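Wrist camera policy trained in simulation picks fine on plain table, falls apart on grass texture
Posted in Simulation and Learning

tutine_dev
7/15/23

I'm reproducing a grasping result from a workshop paper and I'm stuck on one part of it. The method is behavior cloning from rendered wrist camera images, with the ground texture swapped at random for every episode. The paper claims a policy trained this way doesn't care what the ground looks like.

My setup: parallel gripper, camera mounted on the wrist looking between the fingers, 2000 scripted demonstrations, 50 ground textures. Single RGB image in, end effector delta and gripper command out. No depth.

On flat colors and wood textures I get 80 percent success, close to what they report. On the grass textures the arm comes down, stops short or drifts sideways, and closes on nothing. Sometimes it never closes at all. The objects are scanned meshes with brown and gray textures, so there should be plenty of contrast against green.

I already tried training longer and it made no difference. The loss looks normal. I put a wrist view from one of the grass episodes at the bottom of the page. Is this a known problem with texture randomization or did I break something?

Erdal Şimşekoğlu

I would look at the texture scale before touching the training. At close range your grass is a smear of greens with no single blades in it. That usually means a low resolution image stretched over a very large plane. From higher up it may look fine, and then it goes soft during the last part of the approach, when the policy most needs to judge distance. With one RGB image and no depth, the apparent size of the ground texture is one of the few cues it has. If every texture in your set is tiled differently, that cue is noise.

The other thing is the object position. It's over by the left finger, mostly out of view, and the space between the fingers is only ground. How many of your 2000 demonstrations contain a view like that? Scripted demonstrations tend to line up over the object first and then go straight down, so the policy never sees an off-center object at low height and has no idea how to recover. I had the same thing on the Istex bench. Wood textures hid it because the first alignment was good enough.

What I would do:

Fix the tiling so one texture pixel covers the same distance on the ground everywhere, and retrain with nothing else changed.

Add a random sideways offset partway down in the scripted demonstrations, and have the script correct it before closing.

Report success per texture. An average over 50 textures can hide a group that fails every time.

Run 3 seeds before you believe any of it. Behavior cloning results on this kind of task move a lot from seed to seed.

If the second change helps and the first doesn't, your problem was never the grass – it was coverage of the low, off-center states.

oral_k

use depth. grass is always bad in RGB

zillia22

Depth would change the method, and the original post is about reproducing a paper. I agree with Erdal on the offsets. Also check whether your image augmentation includes random crops. If it does, an object near the left or right border can be cropped out completely while the label still says move toward it. I lost most of March to that one. Small shifts with padding were safer for me than crops.

You can test it without retraining – save the images after augmentation, pick the ones from low heights, and see how many still show the object.

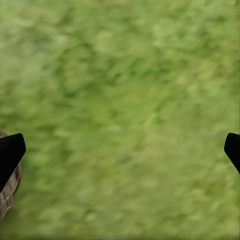
Simulated wrist view over a grass texture, object at left behind the finger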